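Call for participants: sorting and arranging small blocks by hand

Iderbridge is looking for adults to take part in a study of how people move and group small objects on a flat surface. The sessions take place at our workshop on the Proven site and are run by Bronwyn Stubbs and Leonardo Russo.

What you will do

You sit or stand at a table with a wooden board on it and a set of small coloured blocks. We read out a short instruction, such as "put the red ones together" or "move everything to one corner", and you carry it out in whatever way seems sensible to you. Then you tell us in a few words how you decided where to start. There are no right answers and nobody is timed against anybody else.

A session lasts 90 minutes with a break in the middle. Most people are asked to come back for a second one, usually in the following week.

Who can apply

You should be 18 or over and able to use at least one hand comfortably at table height. We are keen to hear from left-handed people, as we have very few so far. You need to be able to tell red, green and blue apart. If you wear glasses for close work, please bring them. You do not need any experience or qualifications.

We cannot take people who took part in the April sessions, as they already know the instructions.

Payment

You will be paid at the end of each session by bank transfer, and we refund bus and train fares within the county if you keep the ticket. Tea and coffee are provided. There is a small car park behind the building and step-free access from the side door.

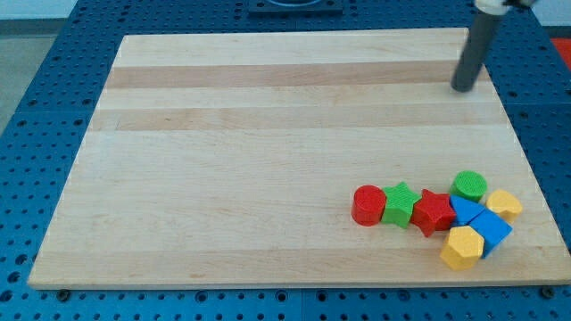 We record the position of the blocks and the words you use. Your name is kept apart from the results and is deleted when the study closes. You may stop at any point without giving a reason and you will still be paid for that session.

How to apply

Write to Rosario Gentile at the Iderbridge study office with your name, your age, whether you are left- or right-handed, and the days you are free. Please put "Blocks" in the subject line. Weekday mornings fill up first, so it helps if you can offer an afternoon or an early evening as well.

There are 11 places left in this round. Applications close on Sunday, September 27, 2020, and everyone who writes to us will get a reply, including those we cannot place. If you would prefer to talk it over first, leave your number with reception at Proven and Bronwyn will ring you back.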